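Zernen releases Drider 4, adding contact-aware planning for two-arm assembly
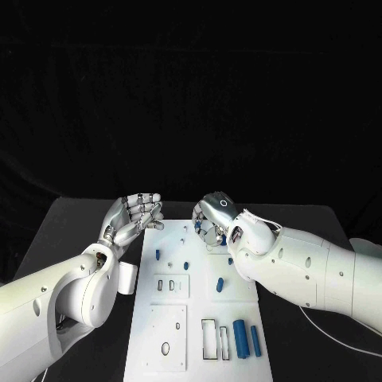 A two-arm robot with humanoid hands at work over an assembly board of blue pegs and small metal pins. (Zernen)

29/09/2026 – Zernen today released version 4 of Drider, its motion planning and control software for two-arm robots with multi-fingered hands. The new version plans both arms together and lets the hands keep adjusting a part after it touches the surface it is being fitted to.

Earlier versions of Drider planned each arm separately and then checked the two paths for collisions. When the paths crossed, one arm waited. Version 4 treats the arms and hands as one system and looks for a joint path from the start. If no path is found within the time limit set by the operator, the software reports which joint or obstacle is blocking the move.

"Most of our support calls were about two arms working over the same small area," said Nidia Castaño, head of planning software at Zernen. "People were adding pauses by hand to keep the arms apart. They can take those pauses out now."

The release also changes how Drider handles insertion. Users can set a force limit for each finger and choose a search pattern for the moment a peg or pin meets the edge of a hole. If the limit is reached, the hand backs off and tries again from a new angle. Every attempt is written to a log that can be replayed step by step.

Zernen tested the release on assembly boards with parts of different thicknesses, some standing upright and others lying flat. The test set held 1,666 insertion tasks, and Drider 4 finished 995 of them without a retry. The full results, including the tasks that failed, are in the release notes. Thin metal pins remain the hardest parts to pick up, and work on them will continue.

Perception in Drider 4 is handled by Preda, a part-tracking module licensed from Cikemer. Preda passes the position of each part to the planner and flags parts that are hidden by a hand or forearm – the planner then uses the last known position and slows the hand before contact.

"A hand covers the thing it is holding, so the tracker has to say when it is unsure," said Firouzeh Zamani, who leads the Preda team at Cikemer. "The planner needs that as much as it needs the position."

Drider 4 is available to current license holders at no added cost. Projects saved in version 3 will open in the new release, but force settings must be entered again. Version 3 will receive security fixes until March. Single-arm users do not need to change their setup.

Zernen develops planning and control software for robotic assembly and has 2 offices.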